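Work, Automation and the Shop Floor
Unit 4 handout: Assembly tasks and the people who do them
Revised 2024-05-06

Purpose of this unit

Unit 3 dealt with automation in warehousing. This unit turns to small-parts assembly, where the movements are finer and the job descriptions are harder to rewrite. Students should read the Tellomlow case file before the seminar and bring the task inventory they prepared in January.

4.1 The Tellomlow case

Tellomlow makes valve housings and connector blocks. The plant employs 93 people, most of them in manual assembly. Two years ago, management asked the integrator Pedov to study whether two-armed robots with five-fingered hands could take over part of the insertion work. Pedov began with a practice board, on which pegs and blocks are matched to holes and slots of different shapes. Boards of this type let engineers compare one insertion with another before any real product is put at risk.
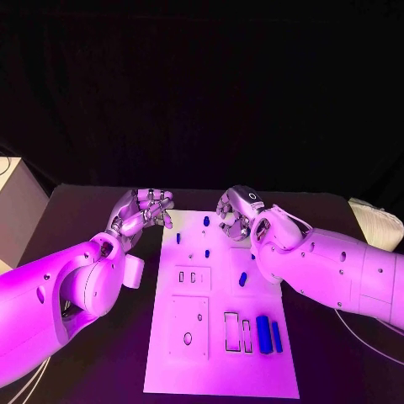
The inventory drawn up by the plant listed 773 separate hand operations. Pedov sorted them by the kind of contact involved: placing, inserting, seating and fastening. Inserting received the most attention in the study. An experienced assembler feels a peg catch on the rim of a hole and corrects the angle without thinking about it. When asked to write this down, most assemblers at the plant produced one line. After watching their own work on video, the same people filled a page.

Students should note who did the describing. The first version of the inventory was written by the engineering office and left out regripping altogether. The assemblers added it at the second review, along with checking by touch and setting aside doubtful parts.

4.2 What changed in the jobs

The following changes were recorded during the trial period.

Operator. A new grade, filled from within the assembly group. Operators lay out the parts, start the cycle, and decide whether a failed insertion should be retried or cleared by hand. The first operators received 100 hours of paid training.

Assembler. The grade remains, with a narrower range of tasks. Several assemblers reported that the easier operations had been their chance to rest their hands and eyes, and that a shift made up entirely of difficult ones was more tiring.

Line lead. Leads now keep a log of stoppages. By the end of the trial the log held 2443 entries. The agreement with the workforce states that the log may not be used to assess individuals.

Maintenance. Cable and joint inspections were added to the weekly schedule. No additional staff were hired for this work, and the matter was still under discussion when the case file was closed.

4.3 Reading the layout

A task layout is also a record of decisions about work. In a layout such as the one shown in this section, the round parts, the pegs and the rectangular block each have a place on a single sheet, within reach of both hands. On the manual line at Tellomlow, parts came in mixed trays and the assembler did the sorting. Once a robot needs parts set out in advance, that sorting becomes a job for somebody else, and it should appear in the inventory with a time and a pay grade attached to it.

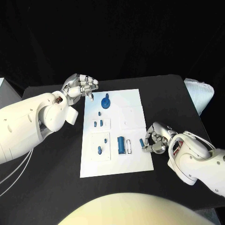 4.4 Comparison: Koyama and Muklow

Koyama introduced similar equipment without a joint inventory. Preparation work was absorbed by the night shift and was not recognized as a separate task until the following pay review. Muklow took the opposite course and gave preparation its own grade from the start, at a higher initial cost.

Questions for the seminar

1. Which operations in your own inventory depend on touch, and who would be able to describe them?
2. Should an operator be paid more than an assembler whose remaining tasks have become harder?
3. What limits should apply to a stoppage log, and who should be able to read it?

Written work

Submit a two-page memorandum addressed to the Tellomlow works council. Recommend one change to the operator grade and state what it would require of the employer. Memoranda are due at the start of the Unit 5 seminar.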